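3.2. Fermeture et remplacement des blogs personnels

Le corpus réunit 31 blogs tenus par des auteurs qui avaient commencé à écrire au lycée, hébergés pour la plupart sur la plateforme Jasura. Nous appelons « fermeture » le retrait volontaire de l'ensemble des billets, et « remplacement » l'ouverture par le même auteur d'un nouveau blog sous un autre titre. La simple interruption des publications, traitée en 3.4, n'entre pas dans ce relevé.

Dans la majorité des cas, le remplacement précède la fermeture. L'auteur maintient quelque temps les deux adresses, renvoie ses lecteurs vers la seconde, puis supprime la première. Les motifs donnés dans le billet d'adieu relèvent surtout du changement de situation (entrée à l'université, déménagement, premier emploi). Les entretiens en font apparaître d'autres : commentaires indésirables devenus impossibles à trier, gêne devant d'anciens textes, crainte qu'un employeur les retrouve. Ces motifs figurent rarement dans les billets eux-mêmes.

Les blogs à dominante domestique (cuisine, couture, rangement) suivent un calendrier un peu différent. Le titre y est plus souvent conservé, et les auteurs récupèrent une partie des anciens billets, avec leurs illustrations (figure 2). 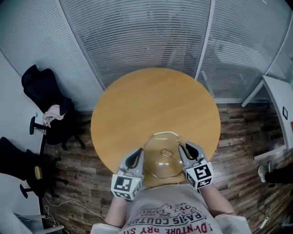 Figure 2. Bol ou couvercle en plastique brun, retourné sur une table ronde en bois.

Pour Remedios Baluyot, la reprise des anciens billets n'avait rien d'une sauvegarde : elle dit avoir recopié « ceux que je pouvais relire sans fermer l'écran » et laissé disparaître le reste, commentaires compris. Elle ajoute qu'elle regrette surtout ces derniers, parce que plusieurs lectrices n'écrivaient nulle part ailleurs.

Cette perte des commentaires revient dans d'autres entretiens. L'outil d'exportation de Jasura ne conservait que le texte des billets, et au-delà de 300 billets il fallait procéder par lots de 50. Meenakshi Kartha a renoncé après le deuxième lot. Gonçalo Mota a imprimé ses échanges avec les lecteurs avant de tout supprimer ; nous avons pu consulter ces feuillets, mais ils ne sont pas comptés dans le corpus.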